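Handout 4 – Keeping leaves and bread fresh
Kitchen Basics, evening group (bring this one back in June, we'll need it for the storage test)

Last time we ran out of minutes right when it got interesting, so I'm starting with the part I rushed: why a lettuce leaf goes limp and why bread goes hard, and why the fridge is good for one and bad for the other. Wiebke Kröger asked me about this at the door and I gave her a terrible answer, so here's a better one.

## Water in leaves

A leaf stands up because its cells are full of water and pushing against their walls. The word for that push is *turgor*, and you do need to know it. Once the leaf is cut from the plant, water keeps leaving through tiny pores, nothing comes in to replace it, and the push drops.
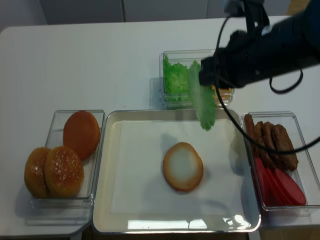
Cold water brings a tired leaf back surprisingly well, as long as the cells are still whole. Fill a bowl, push the leaves under, and leave them for 15 minutes. Ruffled kinds have a lot of edge for their size, and the edge is where I look first for browning. Pick one leaf up and let it hang, like the green one held over the tray, and look at the veins as well as that wavy bottom edge. Then dry the leaves properly! Wet leaves in a closed box turn to slime, and I've lost more good lettuce that way than to wilting.

Things that speed up wilting:

- a fan or a drafty window
- a warm shelf
- storing next to apples or ripe bananas (they give off ethylene, see handout 3)

## Starch in bread

Now the bread, and this is the bit people argue with me about. Stale bread isn't always dry bread. You can wrap a roll so tightly that it loses almost no water and it will still go firm. What's happening is that the starch, which swelled up and went soft in the oven, slowly lines itself back up into crystals. That's *retrogradation*. Awful word, simple idea. 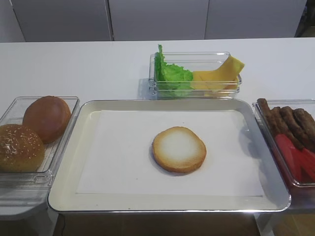 *Fig. 2. Bottom half of a bun, cut side up on paper. Crumb in the middle, crust around the rim.*

The crumb firms up while the crust goes the other way and gets leathery, taking on water from the inside. So one roll can be too hard and too soft at once. A few minutes in a hot oven loosens the crystals again (it won't last, so eat it right away).

And the fridge? Starch crystals form faster at fridge temperature than on the counter. The freezer slows them right down – it's only the trip through the cold zone that hurts, so freeze bread quickly and in small portions.
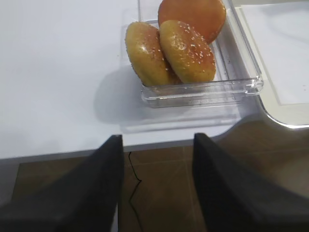 Sieglinde Pfeiffer wanted to know where fat comes in. Soft, rich doughs stay tender longer than a plain lean loaf, partly because fat gets in the way of the starch lining up. Sugar helps too by holding on to water. A baguette has neither, and you can taste that by supper.

## For next time

Put one slice of the same loaf in the fridge and one on the counter, both in closed bags, for 12 hours. Press each with a thumb, then toast both and press again. Write down what you notice before you talk to anyone about it, please. If you have a kitchen scale, weigh 100 grams of lettuce before and after a night uncovered in the fridge. I'll collect the numbers and put them on the board.

Read the starch pages in the packet, but skip the box on wheat varieties. We'll come back to it with flour.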